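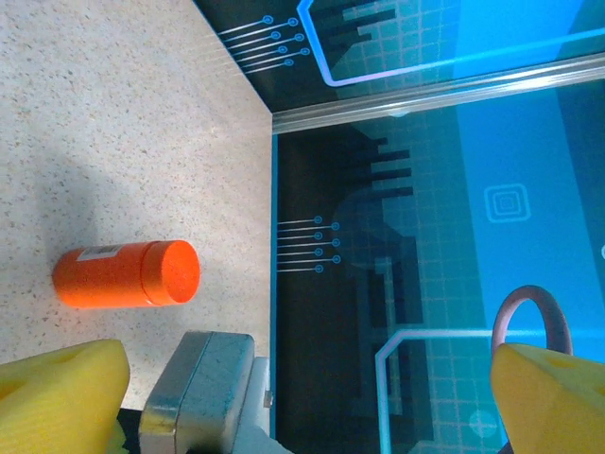

Gripper trial – notes of the review meeting, Budimham workshop

Present: Trygve Wallin (chair), RD, MO, SK, PJ (notes, apologies for the typing)
Joined by phone: HL from the Rinska office, line dropped twice
Started 10.15, room needed back by 12

1. Last minutes
Agreed. One correction from MO: the Ultitz controller was on loan until end of December, not November. PJ to amend.

Actions outstanding:
– Spare wrist cable. Ordered, not here.
– Budget code for finger pads. RD still has no answer from finance, will phone.
– Wrist camera mount drawing. Done, in shared folder under the old project name, SK to move it.

2. Soft pads against hard jaws
RD took us through the first round. 110 tries per pad type, same pick list both times, same speed. Yellow pads did better on round things, which we expected. Orange tube lying on its side: 100 good picks with the yellow, rest were slips at the lift and one where the arm simply stopped (see item 4). Hard jaws fine on anything with a flat side, poor on the tube unless the approach is dead square to it.

MO said the pads hide too much. On the wrist view they take up both bottom corners and anything small behind the right one is half gone. RD: could trim them. TW doesn't want them trimmed until the second round is finished or we are comparing two differnt things. Left as they are.

Short argument about whether a slip that gets caught again counts as a pick. SK says yes, RD says no. Settled: no, but write it in the remarks column.

Pad wear – HL asked. Not measured. RD thinks there is some at the tips but that is by eye. To be checked with the gauge at the end of each session from now on.

3. Wrist camera
SK compared the Bjarnason lens with the one we had. Wider, more of the table, more bend at the edges. Calibration held over the week. The thing she doesn't like is blur on the moves between picks.

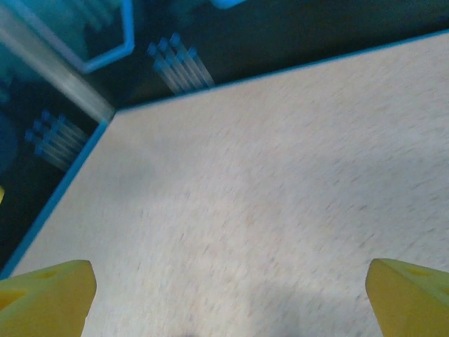 Shutter was left on auto for all of it. SK wants it fixed at the short setting and the gain put up, says noise is easier to live with. MO not sure the detector agrees. Rods are the worst, being see-through, and when they lie side by side in a bunch the detector gives one big box round the lot. No fix proposed today. SK to run the same set with fixed shutter and send the numbers round before anybody argues further.

Also the walls. Printed blue everywhere and the backlit one is bright enough to pull the exposure about when the wrist turns towards it. TW asked can we switch it off. PJ to find out which supply it is on. Otherwise plain card over the nearest bit for one session and see.

4. Stops and the controller
The Ultitz unit stopped the arm 16 times over the round. MO has been through the log. Nearly all are the torque limit tripping near full reach, nothing to do with the grippers. He raised the limit a bit on the last afternoon, no more trips but only a short run so doesn't prove much. TW: put it back to the supplied value, ask Ultitz first. MO a bit put out but ok.

Old controller over the same list: fewer stops, slower, and the gripper close signal arrives late every so often. HL says Rinska saw the late close as well and got round it by sending it twice. General feeling that this is horrible. Might do it anyway.

Line dropped here. HL back for item 5.

5. Two arms together

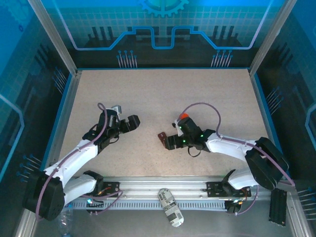 Handover between the arms is the next thing and TW wants it started before the loan ends. Plan is bare table first, grippers open, walk the tools towards each other in 6 steps and log the gap at each one from the fixed camera. No parts till that is repeatable. RD raised the cables. The purple ones stand up in a big arc over both wrists and the clips on the left arm only hold it along the links, so with both arms in over the middle there is a fair chance of one catching the other. Wants a tie further up, MO wants shorter cables full stop. TW said ties for now, look at shorter ones when the spare arrives. Slow speed only until that is done, and somebody at the stop button.

HL asked for the jaws to match on both sides for the first runs. Agreed. RD will bring both sets and we pick on the day.

Where the fixed camera goes: leave it alone. It has been moved enough. SK to mark the bracket with tape.

6. Second round of pick trials
Same list, plus the rods. MO asked for something heavier, TW said no, next month. Order of objects to be shuffled this time (RD forgot last time and admits it). Remarks column to be filled in as you go and not at the end of the day from memory!

7. AOB
– Things left on the floor of the cell under the rail. Clear up before you leave pls, bottles included.
– Key for the Budimham side door is with PJ.
– Bjarnason want the lens back or paid for. TW to ask if they will stretch it another two weeks.

Actions
RD – finance re pads; gauge readings; both jaw sets; cable ties
SK – fixed shutter run; move drawing; tape on bracket
MO – limit back to supplied value; write to Ultitz with the log
PJ – supply for the lit panel; amend last minutes
HL – send the Rinska note on the double close signal
TW – Bjarnason

Closed 11.50. Next one same time, same room if we can get it.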